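Cuaderno de taller – 16 de febrero de 2025

Proyecto Drudside, fuente de agua para perros. Tercera ronda de pruebas y por fin tengo ganas de escribirlo todo antes de que se me olvide.

Lo primero: ¡la bomba nueva casi no se oye! La Trurkau que montamos en agosto zumbaba tanto que Owen (el perro del taller, mestizo, muy suyo para estas cosas) daba un rodeo para no pasar al lado. Con la Serkix y los tacos de goma debajo se acercó solo a los pocos minutos, olisqueó el borde y bebió. Bebió dos veces, de hecho, y la segunda metió media pata dentro, cosa que habrá que tener en cuenta con el reborde.

Caudal: 145 litros por hora con el filtro limpio. Con el filtro lleno de pelo baja bastante, se nota a simple vista en la lámina de agua, pero sigue cayendo pareja por los dos lados. Me encanta cómo queda esa caída, tiene justo el movimiento que buscábamos para que el perro se interese sin que salpique el suelo.

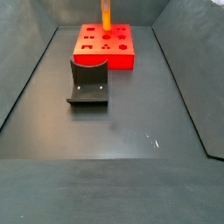 El reborde lo dejaría 3 milímetros más alto por la parte de atrás. Por delante ni tocarlo, que a los perros de hocico corto les vendría fatal. He lijado a mano el canto interior del prototipo y ahora la bayeta pasa sin engancharse – antes se quedaba una línea de baba seca imposible de quitar.

Pendiente con el filtro: la espuma gruesa funciona mejor que la fina. La fina se atasca en un día si el perro está mudando. Probar gruesa fuera y carbón dentro, en ese orden, y mirar si el cartucho entra sin tener que forzar la pestaña. La pestaña actual se partió en la segunda pieza; en la primera aguanta, pero cruje.

El contador de ciclos de la bomba marcaba 3329 al parar. Ningún fallo de arranque. Dejo apuntado que el cable sale demasiado cerca de la zona donde apoya el morro y que habría que pasarlo por debajo de la base, con una ranura y una tapa a presión. Un cachorro lo encontraría en cinco minutos.

Idea para el verano: una bandeja ancha y poco profunda que se acople a la fuente, para que el perro se refresque las patas en el patio. Hice un boceto con cartón y cinta y tiene muy buena pinta – ocupa poco, se vacía por una esquina y se puede guardar de pie. Habría que ver qué peso aguanta el acople si un perro grande se tumba encima, que se va a tumbar.

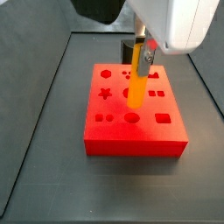
¿Cada cuánto hay que cambiar el agua si la fuente está siempre en marcha?

Cada 4 días como mucho, y a diario cuando hace calor o si beben varios perros. El filtro retiene pelo y restos de pienso, pero la baba se queda en las paredes, así que toca vaciar, frotar con un cepillo y aclarar bien antes de rellenar.

Para la próxima sesión: tacos de goma más blandos, tapa del cable, cartucho con la pestaña reforzada. Y medir el ruido con el depósito a medias, que hoy lo he tenido siempre lleno.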